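Notizen zum Vortrag: Handgreifer-Set von Tosilley, Erfahrungen aus dem Testbetrieb
Anežka Šťastný, Presville, 18. Oktober 2025

Begrüssung kurz halten. Gleich sagen, dass ich das Set nicht verkaufe, ich habe es für Brikamden geprüft und gebe mein Urteil weiter.

Zum Angebot. Tosilley vermietet das Set als Paar, linke und rechte Hand, mit Koffer und Software. Mindestmiete 26 Tage. Man führt die Greifer selbst mit der Hand, die Aufnahmen dienen später zum Anlernen eines Roboterarms. Hier Pause machen, denn in Medeiros wurde an dieser Stelle gefragt, wo der Arm ist. Es gibt im Set keinen Arm.

Zahlen nur mündlich: 267 Durchgänge haben wir gemacht, davon 100 mit kleinen Teilen. Bei den kleinen Teilen war die Software fünf Mal abgestürzt, immer beim Speichern. Der Kundendienst hat geantwortet, aber die neue Version kommt erst im Dezember. Das muss ich ehrlich sagen -- für ein Mietgerät finde ich es zu lange. 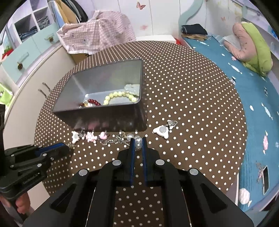
Die Finger sind für mich der beste Teil von diesem Set. Sie sind schmal, und die Polster innen geben ein wenig nach, so dass man nicht viel drücken muss. Für den Schmuck war das wichtig: Zwischen den blauen Polstern sitzt eine kleine klare Glasperle, und die Finger stehen dabei noch leicht offen. Mit breiten Backen hätte ich das nicht versucht. Schwieriger fand ich Ketten, sie hängen durch und man verliert leicht das Ende. (Frage an das Publikum: Wer arbeitet mit Ketten oder Kabeln?)

Gewicht erwähnen. Nach einer Stunde wird das Handgelenk müde, bei mir zuerst links. Der Handgriff hat nur eine Grösse, für kleine Hände ist er zu dick. Ich habe das an Tosilley geschrieben und warte noch auf die Antwort.

Empfehlung: mieten ja, kaufen noch nicht. Wer nur grosse Teile greift, kommt mit dem einfachen Modell aus. Wer Perlen oder Schrauben greifen will, soll die Ersatzpolster gleich mitbestellen -- sie sind nicht im Preis enthalten.

Danach Fragen, Koffer zum Anfassen nach vorne holen.

5 Kommentare
26 Mal geteilt

Weitere Beiträge
Mietgeräte im Labor: Worauf wir bei der Übergabe achten
Brikamden prüft: Sauggreifer für leichte Verpackungen
Folien zum Treffen in Medeiros
Ersatzpolster selber wechseln, eine kurze Anleitung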